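Jun 30, 2020

Second pass at the kitchen inventory. Water pressure came back at the sink after lunch, so the backlog got done in one run. Dishwasher still out of service. Part ordered from Prendico, delivery now quoted for July.

Hand-wash procedure as it stands: glass first, then plastic, then anything with grease. Water as hot as I can stand with gloves on. Detergent at half the label dose – the full dose leaves a film on clear plastic and takes two rinses to clear. Vinegar soak for the hard water marks, 20 minutes. I tried 3 last week and saw no difference from doing nothing.

Divina wants the faceted tumblers kept and the plain ones given to Iason. Fine with me. The flat panels are easier to hold with a wet glove, and the heavy base keeps them from tipping. The drawback is the ring inside the base, where residue collects and a sponge corner won't reach. Bottle brush only.

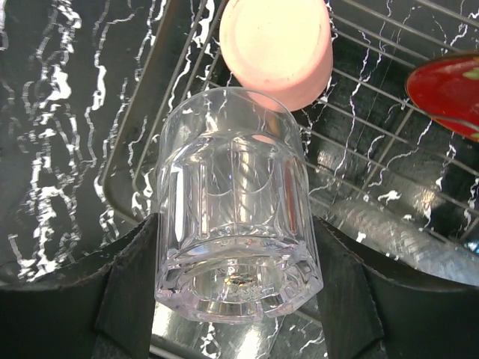 Cups go in upside down from now on. Stacking is banned for the clear ones after two of them locked together on Sunday and had to be worked apart under the warm tap.

Remaining: shelf liner (measured the shelf at 110 cm, will cut slightly under), the drawer runner, and a reply to Sotiris regarding the kettle. Stopped at nine. Hands dry, need cream.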